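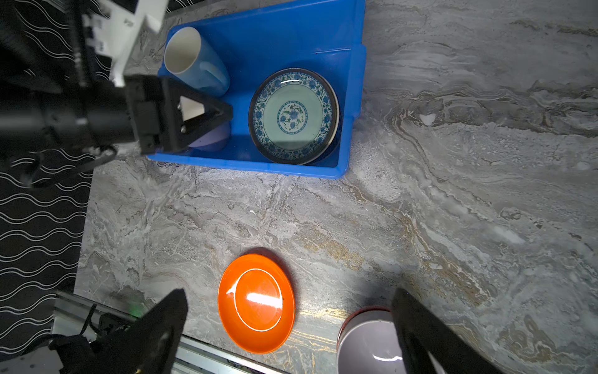 I've been sent another gripper that is supposed to fix dish handling, and I'll admit I read the Lanitz sales sheet with one eyebrow up. "Adapts to any tableware" is a big promise for two fingers. So I skipped the foam cubes they suggest for a first run and went to crockery. A plate tilted against the side wall of a bin is a rotten thing to pick, with a cup lying on its side right next to it, and the bowl underneath the other arm's gripper isn't much kinder. Glossy glaze doesn't help either. The flowered plate throws back a highlight that plays merry hell with depth estimates, and I've yet to see a brochure with a shiny plate in it.

Shuzhen Hao lent me the older Rees fingers to compare. Same arms, same controller, same speed limit, wrist camera left where it was. I ran 80 picks with each set over two evenings and wrote down every one, including the ones I'd rather have left out. The Rees set got 70. The Lanitz set got 6 more than that, for a good deal more money. It's an improvement, I suppose. I wouldn't call it a new era.

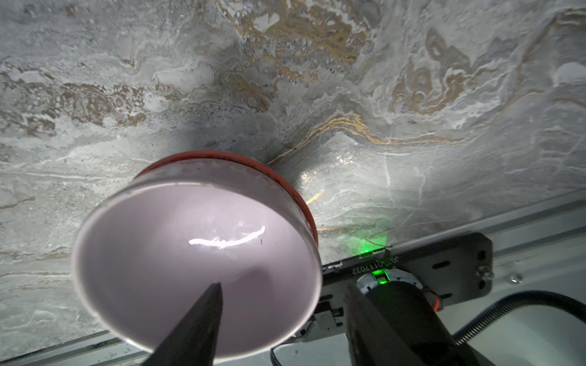 One pointed fingertip over the lavender bowl, Wednesday evening.

Bowls were where the two sets came closest. Pinch the rim and lift, and either will do it if the approach angle is sensible. Elis Craddock reckons I'm being unfair and that the new tips will show their worth once I tune the closing force. Maybe so. I've heard that about every gripper I've had on the bench, and the tuning always seems to be my job.
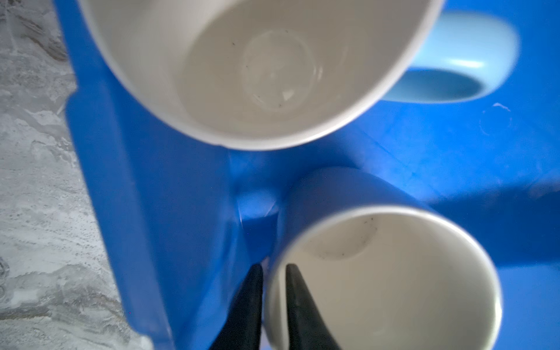 Mugs I expected to be easy, and they were where I lost my temper. The software that came with the kit wants to go for a handle whenever it finds one. That's fine for the pale blue one, with a fat loop sticking out to the side. It's less fine for the mug nearer the fingers, where the outside is so close to the blue of the tray that I'd have trouble tracing the edge myself. I turned off handle seeking and told it to take the rim every time, and most of the bother went away. That was a settings change, mind you, and it helped the old fingers as much as the new.

Clifford Arsenault wants to know if he should buy a pair. I told him to hang on to his money until I've tried them on cutlery.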